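Stock records: why the net figure hides most of the error

Members who run the Skustum stock file will have seen that the January release changes the variance report. The old report gave one line per department: book quantity, counted quantity, difference. The new one adds a gross column, and several shops have asked why the gross figure is so much larger than the one they are used to. Hamidreza Azimi looks after the stock file at the Moreira shop and has been running the two versions side by side. What follows is based on his notes.

Start with the net figure. Moreira took a sample of 60 lines from the small goods department. The file said the shop held 1314 units across those lines. The count found 1298. The difference is sixteen units, a little over one per cent, and on the old report that is all anyone would have seen. Most managers would have signed it off.

The gross figure adds up the difference on each line without regard to sign. A line that is four over and a line that is four short cancel out in the net figure and come to eight in the gross. At Moreira the gross figure was several times the net. Most of it sat in pairs of lines that looked alike and sold at the same price, where one line was over by almost exactly the quantity that its neighbour was short.

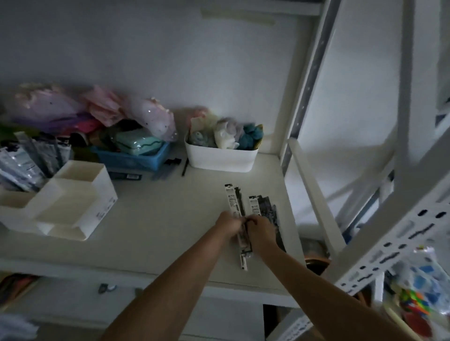
Long, narrow packs on a white shelf, with a bin of soft toys behind.

The cause is well known in any shop with many variants of one product. A customer brings three packs to the till in three colours. The till operator scans the first and keys in a quantity of three. The price is right, the customer is content and the cash balances. The file has now lost three units of one colour when it should have lost one of each. Repeat this for a few weeks and one variant shows as nearly sold out while the others show more than the peg can hold.

Three further sources came up in the Moreira notes, in descending order of size.

Receiving by outer case. A mixed case carries one code for the case and separate codes for the contents. If the supplier changes the mix without changing the case code, the file books in the old mix. Vuditz mixed cases were changed in this way before the autumn order, and the shop found the change only by opening a case and checking it against the delivery note.

Returns. Goods brought back without a receipt were being entered under a general returns code and put back on the shelf. The units were real but the file did not have them. This shows as an overage on the line and a slow build-up on the returns code, which should be at zero at the end of every week.

Damages. Broken or opened packs were set aside under the counter and written off in one go at month end. Between those dates the file believed they could be sold. A shop that reorders automatically will hold off replacing them for as long as they stay on the books.

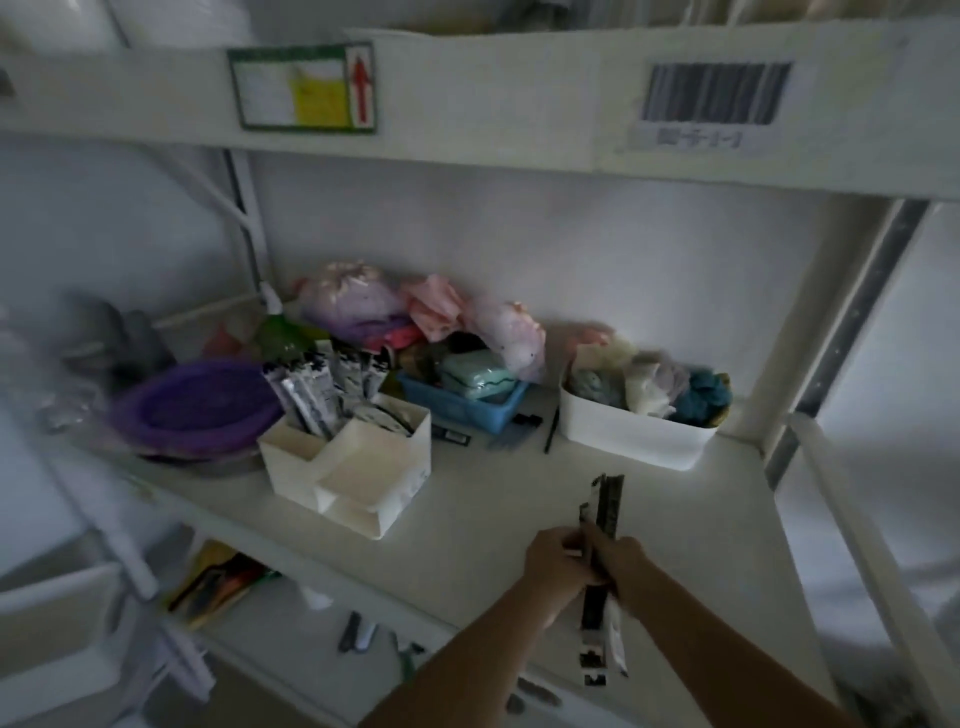 Reading time: 5 minutes

The practical effect depends on how you reorder. If you order by eye, errors between variants do little harm, as the buyer looks at the peg and ignores the screen. If you let Skustum raise the order, each error turns into either a gap or a surplus. The file thinks the black version is out and orders more. It thinks there are plenty of the white and orders none. Because the department total is nearly right, the budget report gives no warning.

There is a second effect which is easier to miss. The reorder level is worked out from past sales, and the sales history contains the same keying errors as the stock figure. Correcting the stock alone leaves the history wrong, so the system goes on asking for too much of whichever variant tends to be scanned first. Moreira dealt with this by pooling the sales of each group of variants and sharing them out in the proportions received over the year. The result is crude but closer to the truth than the till record. The setting is under Groups, then Shared history. It is off by default.

On counting, the choice lies between one full count a year and a rolling count. The Moreira file holds 3607 live lines. At 60 lines a day, the whole file is covered in just over 60 trading days, which gives each line several checks a year without closing the shop. The daily list takes one person less time than it takes to clear a delivery. It should be done before opening. A count done while the tills are running has to be adjusted for sales made during it, and in practice this adjustment is either forgotten or made twice.

Whichever method you use, draw the list by group. A random list will pick up one colour of a product and leave the others, and the person counting will find an overage, correct it and leave the matching shortage on the file for weeks. If the whole group is counted together, both halves of the error are corrected on the same day and the net adjustment is close to nil.

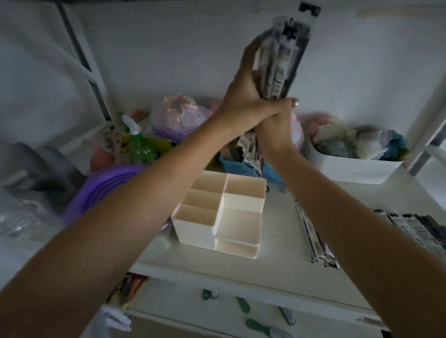 Esmaeil Azimi, who handles the accounts side, raised a point about posting. Skustum allows corrections to be posted singly or as a batch. Single postings each create a journal entry, and with a rolling count this fills the ledger with very small amounts. A batch gives one entry per department per day. The line detail is still held in the stock file for anyone who wants it, so nothing is lost by posting in batches. He does advise against posting a batch across two departments, as the report will then charge the whole amount to the first.

Settings for the new report are as follows. Under Reports, then Variance, tick Gross and leave Net ticked as well. Set the threshold by value, and then set a second threshold by quantity for cheap lines, otherwise low-priced goods will never appear on the list however wrong they are. Sort by group. Save it under a new name, as the update will overwrite any report that keeps the standard one.

Shops still on the older tills should note that the quantity key cannot be switched off by department. It can be switched off for the whole till, but this slows down sales of carrier bags and cards. Gallero has asked for a setting by group in the next release and has had no date so far. Until then the only remedy is to ask till staff to scan each item in a mixed purchase.

Related items
Mixed cases: reading the delivery note
Skustum January release: changes to reports
Clearing the returns code at week end
Setting reorder levels for seasonal lines
Gallero members' price list: spring corrections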